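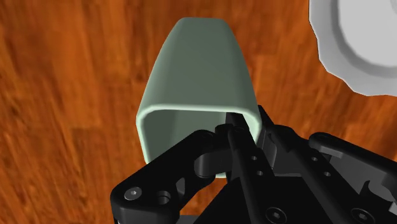
Liltbridge Shared Kitchen: Frequent Questions

How do I book the kitchen?
Write your name on the sheet at the Mudel Street door, or call us on Thursday. One booking is for three hours and costs $19.

How many people can come?
The limit is 11 persons, and children are counted also.

Can I leave food in the refrigerator?
Yes, for one night. Please put a label with your name and the day.
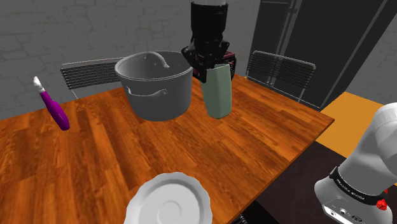
One member from Vallutside writes to us that the label falls off in the cold, and that she now ties it with a string. We think this is a good solution, and string is in the second drawer.

Is the deposit returned?
Yes, the full $60, after we check the stove and the floor. It takes nearly a week.

Where do I buy spices in large quantity?
Many members go to Harahap, which is open until evening. We have no agreement with the shop, so please ask them about the prices.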